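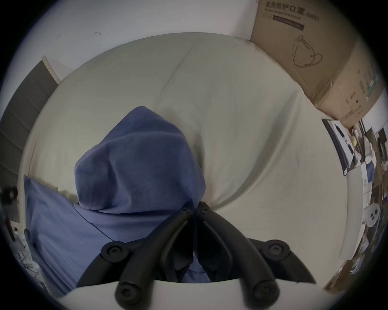
4. The bed as a folding table

When we began asking people where they fold their clean clothes, we had rather expected to hear about kitchen tables and ironing boards, and we did hear about them now and then. Far more often, though, the answer was the bed. Of the 214 diary entries that our households in Irkau and Vivarmont kept for us through January, the greater part mention a bed or a mattress somewhere between the drying and the putting away, and several people seemed a little surprised that we should ask at all. "Where else would it go?" wrote one mother in Irkau, who folds for a family of four and does it, by her own account, with the radio on and the door shut.

4.1 Heaps and spread pieces

It is worth lingering over what happens to a single piece of clothing once it has landed on the sheet. Our diary keepers use a lovely range of words for this (heap, lump, nest, puddle), and Mariama Atinga, who did most of the coding, grouped them into two plain states which we keep to from now on. A piece is a heap when it is bunched up on itself, with its edges hidden in the folds. It is spread when enough of it lies flat that a person can tell which way round it is. Many pieces are a bit of both, of course, and soft, thick fabrics are especially fond of staying that way: one part stands up in a mound while another slides off over the side of the bed.

Spreading is the step that people grumble about most. It asks for room on every side, and it asks the folder to find a sleeve or a hem before anything else can be done. Wycliffe Ogola has argued, in our many long talks over this section, that a sheet which is itself creased makes the job harder, as the folder smooths the two layers together and cannot always feel which one is giving way. We have some sympathy with this view, and the diaries lean towards it, but we would not wish to put it more strongly than that. Sleeves are the other great nuisance. They fold back on themselves and stick up just when the body of the shirt has been coaxed flat, and a good many entries describe going back to the same sleeve again and again.

Figure 2. A blue-grey garment, most likely a T-shirt, lying loosely on an olive-green sheet, with a fold of sleeve standing up from the flatter cloth. The carton against the wall, printed as holding medical protective masks (N95), rests on the same sheet. 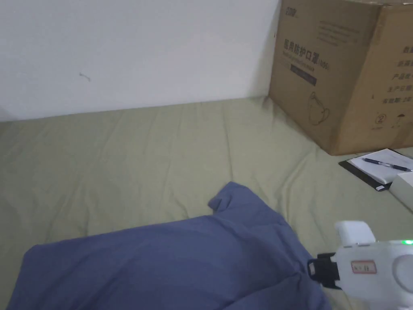
4.2 Sharing the surface

Beds are seldom given over wholly to the washing. Boxes, bags, books and sleeping cats all turn up in the entries, and Figure 2 shows a box and a garment sharing one sheet. We asked our households whether they clear such things away first, and most told us, quite cheerfully, that they fold around them. Yaa Aidoo noticed that people who fold in this way tend to work from one fixed spot and pull each piece towards themselves, where those with a clear bed are more likely to walk round it. We return to this habit in Section 5, together with the question of where the finished piles are put.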